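テーブルの天板を塗り直すかどうかで三か月迷った話

2024年7月6日

3月に引っ越してから、食卓の天板のことをずっと考えていた。考えていたというより、気になりながら放っておいた、というほうが近い。ようやく方針が決まって作業も終わったので、同じように迷っている人のために経過を書いておく。

うちの食卓はFlondenという家具店で買った。前の家の近くにあった店で、いまはもう別の店になっている。買ったときの控えには「明るい色の無垢材、オイル仕上げ」とだけ書いてあって、樹種の記載がない。当時は気にしなかったが、手入れをしようとすると樹種がわからないのは意外と困る。オイルの色を選ぶときも、紙やすりの番手を決めるときも、まず樹種を聞かれるからだ。

オイル仕上げの家具は半年に一度くらい塗り直すようにと言われた。最初の年は言われたとおりにした。二年目は一度だけ。三年目からは一度もしていない。その間、毎日の食事と、仕事の書類と、宅配の荷物の開封と、全部このテーブルでやっていた。傷むのは当たり前だと思う。

引っ越しのとき、天板を立てて壁に寄せたら、光が斜めに当たって傷がよく見えた。水の輪じみが三つ、鍋の跡らしい白っぽい曇りがひとつ、あとは細かい引っかき傷。普段は上から見ているので気づかない。立てて見たのが失敗だったのかもしれない。一度見てしまうと、水平に戻しても目がそこに行くようになった。

選択肢は四つあった。何もしない。オイルだけ足す。全体を削って塗り直す。クロスをかけて隠す。

最初に試したのはクロスである。駅前の雑貨店で厚手のものを買ってきた。二週間で外した。字を書くとペン先が沈むし、こぼしたものが布の下に回ると、かえって木に悪い。透明なマットも考えたが、これは夏に腕が貼りつくのが嫌でやめた。前の職場の机がそうだった。

次に、何もしないという案をしばらく続けた。これは楽だった。ただ、輪じみのうちひとつが、朝食の皿を置くちょうどその場所にある。毎朝見ることになる。一か月ほどで、やはり何かしようという気持ちになった。

全部削るほうは、見積もりを取った。Solheimという工房で、天板を外して持ち込めば引き受けてくれる。返事は丁寧だった。ただ、天板を外して運ぶ手間があり、その間の食事をどこでするのかという問題もあった。作業には二週間ほどみてほしいと言われた。車もない。それで保留にして、結局そのまま断った。断りのメールを書くのに三日かかった。

残ったのはオイルを足す案で、これを自分でやることにした。

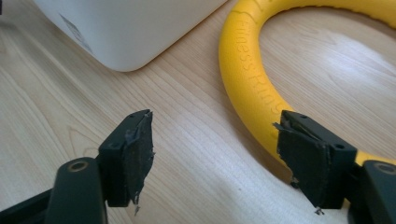
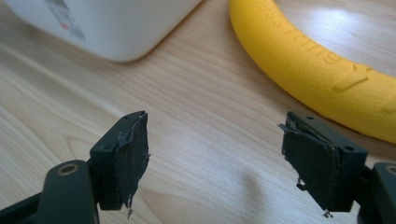

どちらも木の天板。

オイルはPurkaという銘柄の小さい缶にした。Solheimの人がメールの中で、自分でやるならこれが扱いやすいと書いていたものだ。断った相手の助言をそのまま使うのは少し気が引けたが、ほかに判断材料がなかった。送料を入れて2,192円。量は天板一枚に二回塗って、まだ半分以上残っている。大きい缶を買わなくてよかった。

色は無色にした。少し黄みのある色もあって迷ったが、樹種がわからないまま色をつけるのは怖かった。裏側の目立たないところに塗って一晩置いてみたら、無色でもいくらか濃くなった。これは木が濡れたときの色に近いそうで、霧吹きで水をかけてみれば仕上がりの見当がつくらしい。先に知っていれば試し塗りはいらなかった。

手順は次のとおり。

まず天板を空にする。これに思ったより時間がかかった。うちの食卓には食卓と関係のないものがいろいろ載っていて、行き先の決まっていないものばかりだった。郵便物、電池、取扱説明書、使いかけのテープ。オイルの作業より、この片づけのほうが生活には効いたと思う。

次に固くしぼった布で拭いて、一晩乾かす。洗剤は使わなかった。使ってもいいと書いてある説明も、使うなと書いてある説明もあり、どちらかわからないときは使わないことにしている。

乾いたら紙やすりをかける。240番で木目に沿って、軽く。輪じみのところだけ少し多めにかけたくなるが、そこだけ低くなるので我慢する。実際、ひとつめの輪じみで少しやりすぎた。手のひらで撫でるとわかる。目で見てもわからないので、よしとした。木目を横切るようにかけると傷が残るという話は本当で、角のところで一度手が横に滑り、その線はいまも見える。

粉は掃除機で吸ってから布で拭いた。ブラシの先端を外して吸うと、金具が天板に当たりそうになるので、ブラシはつけたままがいい。

オイルは布に取って薄くのばす。説明書には刷毛でもよいとあったが、刷毛を洗う溶剤を用意するのが面倒だった。塗って十五分置き、乾いた布で余分を拭き取る。この拭き取りが足りないとべたつく。一回目は足りなくて、翌日に書類を置いたら紙に薄く油が移った。二回目は布を三枚使ってしっかり拭いたので、問題なかった。

使い終わった布の扱いは、缶に大きく注意書きがある。丸めて置いておくと自然に発火することがあるそうで、水に浸してから捨てるようにとのこと。バケツに水を張って、袋の口を縛って、収集日の朝まで外に出しておいた。これは省略しないほうがいい。

二回塗り終えるまで、乾燥の待ち時間を入れて三日。その間は床に座って食べた。座卓代わりにしたのはPorkardの収納箱で、ふたが平らなので盆を置くくらいなら使える。膝が入らないので横向きに座ることになり、三日が限度だった。

結果について。輪じみは三つのうち二つが消えた。残ったひとつは薄くはなったが、角度によっては見える。朝食の皿の場所にあるのがそのひとつである。鍋の曇りはほとんどわからなくなった。引っかき傷はそのままだが、色がそろったせいか前ほど目立たない。

水をこぼしたときの様子は明らかに変わった。前はすぐ染みていたのが、いまは粒になって残るので、布巾を取りに行く余裕がある。見た目よりこちらのほうがうれしい。

費用は、オイルと紙やすりと布で三千円台に収まった。布は古いシーツを切ったものも混ぜている。最初からシーツだけで足りたと思う。紙やすりは1,000番まで入ったセットを買ってしまい、細かいほうは使わなかった。あまり細かい番手で磨くとオイルが入りにくくなると、あとで読んだ。240番をばらで二枚買えば十分だった。

手入れの間隔は、半年に一度というのはうちでは守れないとわかっているので、年に一度にする。梅雨に入る前がいいと思っている。今年は塗ったのが六月の終わりで、湿気のせいか乾きが遅かった。窓を開けると虫が入り、閉めるとにおいがこもる。亜麻仁油のにおいは嫌いではないが、三日続くと食事の味に影響する。来年は五月の連休のあたりでやるつもり。

椅子がまだ残っている。天板の色が変わったので、椅子だけ白っぽく見えるようになった。座面は布なので、塗るのは脚と背もたれだけだが、丸い部材が多くて拭き取りが大変そうだ。オイルはまだあるので、秋に一脚だけやってみて、続けるかどうか決める。

あと、コースターを買った。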